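공방 노트 / 7월, 오후 늦게
감물 염색 두 번째 배치, 그리고 발색 얼룩 문제

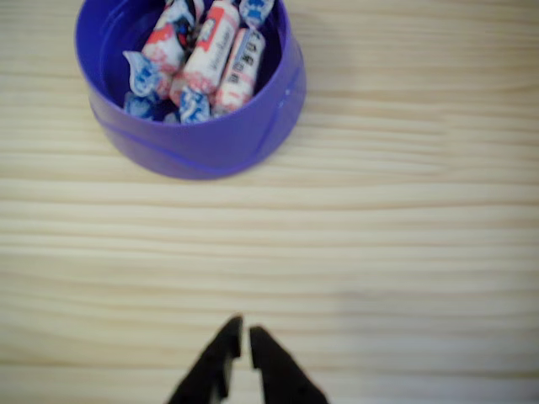 드디어 감물이 제대로 먹기 시작했다! 지난 배치는 천 한가운데에 물자국이 지도처럼 남아서 속이 꽤 상했는데, 이번 면은 펼쳐 놓고 한참을 들여다볼 만큼 고르게 나왔다. 달라진 건 사실 하나뿐이다. 감물을 붓기 전에 천을 맹물에 충분히 적셔서 꽉 짠 다음 시작한 것. 마른 천에 바로 부으면 처음 닿은 자리가 먼저 다 빨아들여 버린다. 머리로는 알고 있었으면서 왜 지난번엔 건너뛰었는지 모르겠다. 색 이야기를 하자면, 나는 요즘 나무만 보면 염색 생각이 난다. 밝은 나무판에 크림색과 베이지색 결이 길게 물결치며 지나가는데, 그 사이사이에 아주 옅은 황갈색이 끼어 있다. 감물 첫 발색에서 내가 원하는 게 딱 그 정도 폭이다. 줄과 줄의 경계가 또렷하지 않고 부드럽게 번져 있는 것까지 닮았으면 좋겠다. 옆에 보라색 플라스틱 통이 하나 놓이니까 나무 쪽이 훨씬 노랗게 보이는 것도 재미있다. 색 견본을 비교할 때는 주변에 센 색을 두지 말 것. 다음에 견본 찍을 때 꼭 기억하기.

오늘 작업 기록.

천은 정련된 면 평직과 모시 두 가지. 면은 Whitlock에서 받은 롤의 끝부분이고, 모시는 작년에 쓰다 남은 것. 둘 다 중성세제로 한 번 삶고 여러 번 헹궜다. 헹군 물에 거품이 안 보일 때까지 했다. 모시는 풀기가 생각보다 오래 남아 있어서 손으로 비비면 아직 약간 미끈했고, 그래서 한 번 더 삶았다. 여기서 시간을 꽤 썼지만 나중 결과를 보면 아깝지 않다.

감물은 작년 여름에 짜서 냉동해 둔 것을 녹여 썼다. 원액 230ml에 물을 같은 양 섞었다. 이번엔 좀 묽게 시작해서 여러 번 올리는 쪽으로 가 보고 싶었다. 진한 원액 한 번과 묽은 액 여러 번은 결과가 정말 다르다. 진하게 한 번 하면 표면이 빳빳해지면서 겉에 껍질이 앉은 느낌이고, 묽게 여러 번 하면 실 안쪽까지 색이 들어간 느낌이 난다. 손으로 구겨 보면 바로 안다. 접힌 자리가 하얗게 뜨지 않는다!

주무르는 시간은 한 번에 14분. 면은 이걸로 충분했다. 모시는 실이 뻣뻣해서 세게 주무르면 올이 밀리니까 그릇 안에서 누르고 뒤집고 누르고 뒤집는 식으로만 했다. 손목이 아프지만 이 방법이 맞는 것 같다. 짤 때도 비틀지 않고 수건 사이에 넣어 눌렀다. 비틀어 짠 자국이 햇볕에서 그대로 무늬가 되는 걸 지난달에 톡톡히 배웠다.

말리기. 마당 잔디 위에 면을 펼치고 모시는 평상에 펼쳤다. 오전 11시에 내놓았는데 바람이 거의 없어서 아주 좋았다. 바람이 불면 가장자리가 먼저 마르고, 먼저 마른 쪽으로 감물이 몰려가서 테두리가 진해진다. 지난 배치 얼룩의 절반은 이것 때문이었다고 본다. 나머지 절반은 내가 뒤집는 걸 잊은 탓. 오늘은 타이머를 맞춰 놓고 9분마다 뒤집었다. 옆에서 보면 전 부치는 사람 같았을 것이다. 겉이 꾸덕해진 뒤로는 그냥 두었다.

첫 발색은 연한 살구색. 사진 찍어 둘까 하다가 해가 너무 세서 그만두고 조각을 잘라 노트 뒤에 붙였다. 물을 뿌려서 다시 볕에 내놓으면 색이 한 단계씩 올라오는데, 이 과정이 감물 염색에서 제일 신나는 부분이다. 같은 천인데 아침과 저녁 색이 다르다. 쪽은 공기 만나는 순간에 확 변하는 맛이 있고, 감은 며칠에 걸쳐서 슬금슬금 익어 간다. 둘 다 좋지만 요즘 마음은 확실히 감 쪽이다.

Yannick Marty가 점심 지나서 들러 모시를 만져 보더니 철매염을 얇게 한 번 걸어 보자고 했다. 처음엔 반대했다. 이렇게 예쁘게 올라온 색을 굳이 회색으로 끌고 갈 필요가 있나 싶어서. 그런데 자투리에 시험해 보니 회색이라기보다 젖은 흙 같은 갈색이 나왔다. 이건 이것대로 굉장하다! 농도가 조금만 높아도 바로 먹색으로 가 버리니 물에 아주 묽게 풀어야 하고, 담그는 시간도 짧아야 한다. 철이 많이 남으면 섬유가 상하니까 헹굼은 넉넉하게. Yannick 말로는 Prendodstead 공방에서는 매염한 천을 하룻밤 그늘에 두었다가 헹군다고 한다. 우리는 바로 헹궜다. 두 가지를 나란히 해 보고 싶다.

잘 안 된 것도 적어 둔다. 면 한쪽 귀퉁이에 점처럼 진한 자국이 셋 생겼다. 녹인 감물에 덩어리가 남아 있었던 모양이다. 체로 한 번 걸렀는데 구멍이 너무 컸다. 다음엔 면 보자기로 걸러야겠다. 자국은 발색이 더 진행되면 묻힐지도 모르는데, 내 경험으로는 대개 같이 진해진다. 그 부분은 잘라서 시험용으로 쓰기로 했다.

그리고 냄새. 냉동했던 감물은 녹고 나서 하루만 지나도 시큼해진다. 남은 건 소분해서 다시 얼리고 싶은 마음이 굴뚝같지만, 예전에 두 번 얼린 액은 묵처럼 엉겨서 못 썼다. 아까워도 오늘 안에 다 쓰는 게 낫다. 남은 액은 한지에 붓으로 발랐다. 종이도 의외로 잘 먹는다. 겹쳐 바른 데가 예쁜데 끝이 좀 말려서 책으로 눌러 두었다.

견본 정리. Madero라고 이름 붙인 묶음이 오늘 면, Sokent 묶음이 모시와 철매염 자투리. 이름은 선반에 적힌 걸 그대로 쓴 거니 의미는 없다. 조각마다 발색 횟수를 연필로 적었다. 볼펜은 물 뿌릴 때 번지니까 쓰지 말 것. 서랍에 넣을 때 조각끼리 겹치지 않게 얇은 종이를 끼웠다. 덜 마른 감물은 옆 천에 옮는다.

다음에 해 볼 것
묽은 액으로 세 번까지 올린 면과 원액 한 번짜리 면을 같은 날 같은 볕에 두기
철매염 후 바로 헹굼 / 하룻밤 뒤 헹굼 비교
면 보자기로 거르기
모시 정련 처음부터 두 번
한지 조각은 절반만 창가에 두고 절반은 서랍에 두기

저녁 6시에 천을 걷었다. 면은 아침보다 눈에 띄게 따뜻한 색이 됐고 모시는 아직 연하다. 내일 볕이 좋으면 물 뿌려서 바로 내놓을 것. 먼저 나오는 사람이 평상부터 닦아 주면 고맙겠다.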